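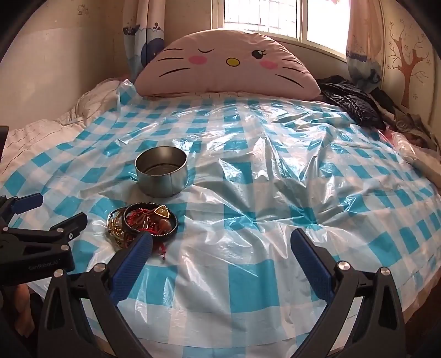 Trindell pauses its hand-held gripper sessions in Erstead after a fingertip fault

ERSTEAD, 14/09/2020 - Hi, I'm Kanokwan Luangrath and I run field work at Trindell. We've paused all of our home sessions with the hand-held gripper while we fix a fault that left one of our people with a pinched finger. She's fine, she had a bruise and a bad mood for an afternoon, but I'd much rather you read it from me than hear a scarier version somewhere else.

So, what happened. One of our operators was practicing small pickups on a bed: bracelets, string, a few bits of jewelry, the fiddly stuff that robots are still pretty terrible at. She let go of the trigger and the fingers should have opened. They stayed shut for about 2 seconds and then closed harder. Her other hand was reaching in to free a loop of string, and the pads caught the side of her index finger. She pulled the battery, the grip went slack and she called me (I was eating lunch, I dropped the lunch).

We had the tool on the bench at our Ratanaporn Street workshop that same evening. Kamol Limsakul, our hardware lead, found that the return spring in the trigger had slipped off its seat. With the spring loose, the sensor kept reading a half-pressed trigger, and the controller did just what it was told, which was to hold on and squeeze. We then went through every tool we have out in the field and found 3 with the same spring starting to creep. All of them are back with us now.

And there's a second part to this, which I like even less. We'd had 7 reports of a "sticky trigger" over the summer. Each one got logged as a cleaning problem, because lint does get in there when you work on bedding and clothes, and each tool went back out after a wipe and a quick test. I signed off on several of those myself. We should have opened one up.

"The spring seat is too shallow. I drew it, so that one's mine," Kamol told the team. "The new one is deeper and has a clip, and if the sensor gets stuck now, the fingers open and stay open."

We're putting the new part through 322 open-and-close runs per tool before anything leaves the building, with string, chain and thin fabric between the pads for a good share of them. We've also changed a house rule: the free hand stays out from between the fingers while the battery is in, full stop. If something gets tangled, battery out first, then untangle.

If you're one of the families who let us work in your home, your booked visits are on hold and your visit payment is still coming! You don't need to do anything. If you have a Trindell tool at home, please take the battery out and leave it out. Someone from Clillitz, who handle our deliveries, will pick it up from your door, and they'll bring a padded box, so don't worry about packing it.

We hope to start again in October. That depends on the bench runs, and if they go badly I'll put out another one of these and say so.

Reporters, parents, curious neighbors - you're all welcome to call the Erstead office and ask for me. Kamol will also talk springs with anyone who wants to, for longer than you'd think possible.

Kanokwan Luangrath
Field Operations, Trindell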